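Dirnen Wool and Knitwear Wash, Unscented

Tretis Home Care > Laundry > Hand Wash

Bottle size: 200 ml
Also sold as: 3-bottle set
Fragrance: none

If you have ever pulled a favorite sweater out of the sink and found it two sizes smaller and stiff as a doormat, you already know why we keep coming back to this little bottle. Dirnen is a gentle liquid wash for wool, cotton knits and all those soft pale things that you don't quite trust to the regular detergent. It rinses out easily, it leaves no perfume behind, and it is kind to your hands too, which matters when you have a whole Sunday pile to get through.

Light knits and creams especially do well with a cool soak and a patient rinse.

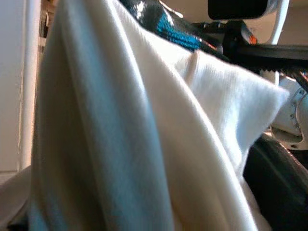
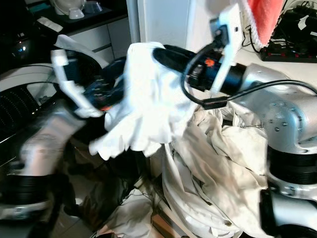 Nandov wrote to us in May to ask whether one capful is really enough for a heavy cardigan, having always used two of the old Cattaneo wash, and whether the water ought to be changed halfway through. One capful is plenty, even for the heavy ones – more will only mean more rinsing. Change the water once if it looks cloudy, and otherwise let it be.

How to use: Fill a basin with cool water, add a capful, and swish it around with your hand. Lay the garment in, press it down gently and leave it for ten minutes or so. Squeeze, don't wring. Roll it up in a dry towel, then spread it flat to dry, away from the radiator.

Please don't use it on silk or leather trim. Store upright with the cap closed.

Item no. 113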